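Condition monitoring is being sold to the wrong people

I have sat through a lot of demonstrations of machine health software, and the part I always wait for is the alarm. There is a chart, the line on the chart drifts, and a colored box pops up. The person running the demo then says that a failure has been avoided. I would like to know how anyone in the room could tell.

A pump that gets a new bearing in April and runs fine through the summer proves that the pump runs fine with a new bearing. It doesn't prove that the old one was on its way out. Unless somebody cuts the old bearing open and looks at the races, the save goes into the monthly report on the word of the software that called for it. Most shops I know throw the old bearing in the scrap bin before lunch.

The shop that sent me the spreadsheet

Noémie Carré runs maintenance at Bodin, a mid-sized packaging plant with two lines and a lot of old gearboxes. Last year the plant signed up for Rillik, a vibration monitoring service that clips sensors onto motors and sends out alerts. She did something I wish more managers would do, and logged every alert along with what her crew found when they opened the machine.

There were 83 alerts. Two of them led to a part that was visibly worn. The rest went to loose sensor mounts, product changeovers, a forklift that liked to park against a guard rail, and a long list of entries that just read "nothing found." Rillik's own dashboard had most of those down as resolved, and resolved counted as a win.

To be fair to the vendor, one of the two was a gearbox that would have stopped a line. That's real money. But Carré's lead mechanic, Quentin Besnard, had already written the same gearbox up as noisy on his rounds, and the work order was sitting in the queue waiting for parts approval. The plant had the warning. It was short of somebody willing to act on it.
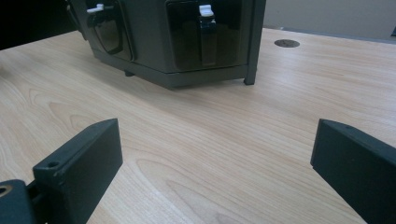 What the early warning is for

The sales pitch always talks about buffer time. Catch the trend early and you can plan the job. I agree with the idea, and any decent mechanic has worked that way for decades with a grease gun and a good ear. My trouble is with what happens to the buffer once you have it.

At most plants, an early warning is an invitation to wait. Production sees a machine that still runs, sees a chart that says it will run a while longer, and pushes the repair past the end of the month. Then past the next one. I've seen a trend line get used as the argument for skipping an oil change. Gaëtan Bouvier, who spent years planning shutdowns before he retired, told me he trusted a fixed calendar more than any sensor, simply for being harder to argue with. I think he overstates it. Calendars waste good parts and plenty of labor. Still, I understand why he said it.

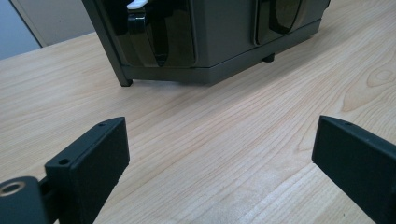

On the tabletop.

Then there is the matter of thresholds. Someone has to decide how far a reading can wander before it counts as drifting. With Numum, another product in this line, the starting values come from the vendor and the customer is told the system will learn. Learn from what? A plant with healthy machines has almost no failures to learn from. A plant with sick machines teaches the software that sick is normal. I have asked this question in three different rooms and been shown the same slide about data volume. 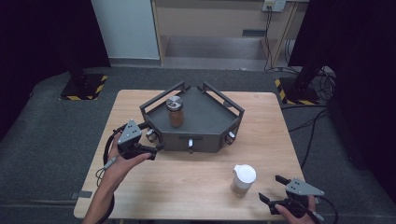

By Pascal Arnaud

None of this means you should rip the sensors out. On a big fan in a place where no one can safely stand, I'd want one. On a spare conveyor motor that costs less than the yearly subscription, I'd want a spare conveyor motor on the shelf. The vendors rarely draw that line for you, and their pricing per asset gives them little reason to try.

If you're about to sign, ask for the false alarms. Ask for them in writing, from a plant like yours, with the name of a mechanic you can call. Nedia gave me a number when I asked, and the man who picked up, Quentin Riviere, was frank about how many callouts his crew had stopped answering by the second winter. He also said they were renewing. I asked him why, and he said the insurance people liked it.

Keep the old parts too. Tag them, cut a few open, take pictures, and put the results next to the alerts. It costs an hour here and there and a shelf in the back. A vendor who is sure of the product ought to be glad you're doing it, and I'd pay attention to how the rep takes the news.

Contact the editors | Copyright, all rights reserved | Back to top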